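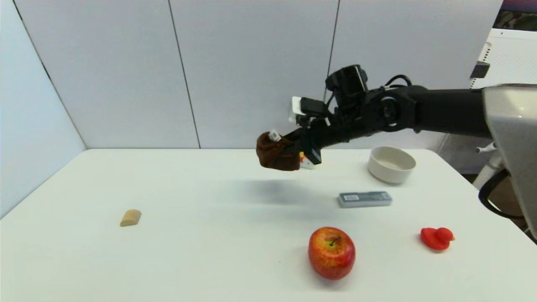
Figure 1. Dark brown cloth, crumpled, over a white table.

Textile Care and Household Fabrics
Unit 5: Drape, Creasing and Recovery
Course handout, revised March 2019

Reading for this unit: course pack, pages 77 to 90. Bring the pack to the lab.

1. Why fabric creases

A crease forms when fibers are bent and stay bent. On the outside of the fold the fibers are stretched, and on the inside they are squeezed. If the load is light and short, most fibers spring back. If the load is heavy, or the cloth is damp or warm, the bonds inside the fiber shift and settle in the new position.

Cotton, linen and viscose take up water easily and crease badly. Wool also takes up water, but its fibers have a natural crimp and recover well in moist air. Polyester takes up very little water and holds its shape at room temperature. Once a crease has been set in polyester by high heat, it is hard to remove.

2. Weave and weight

Fiber content is only part of the answer. A loose weave lets the yarns slide past each other, so the bend is shared over a wider area. A tight plain weave holds the yarns in place and the fold is sharper. Knits recover better than most wovens made of the same fiber.

Yarn twist matters too. Crepe yarns are highly twisted and give a pebbled surface on which small creases do not show much.

3. Drape

Drape is the way a fabric hangs under its own weight. It depends mainly on bending stiffness and weight. Do not confuse it with softness. A fabric can feel soft and still hang stiffly, as many brushed cottons do.

Starch and resin finishes raise stiffness. Repeated washing usually lowers it, at least while finish is still coming out of the cloth.

4. Lab exercise: recovery angle

Use the Vitow swatch set, drawer 1401. Work in pairs.

Cut one strip along the warp and one along the weft. Fold each strip in half, place it under the weight for 5 minutes, then remove the weight and let the strip rest for another 5. Read the angle between the two arms. A strip that opens only to 90 degrees has recovered half of the full 180.

Record warp and weft separately. Handle strips with tweezers, as moisture from the fingers changes the result.

5. Terms to know

Crimp: the waviness of a fiber or yarn.
Hand: how a fabric feels when touched.
Regain: water held by a fiber, as a percentage of its dry weight.
Heat setting: fixing the shape of a fiber with heat.

Lab sheets are due at the start of the next class. The unit test is in June and covers sections 1 to 3.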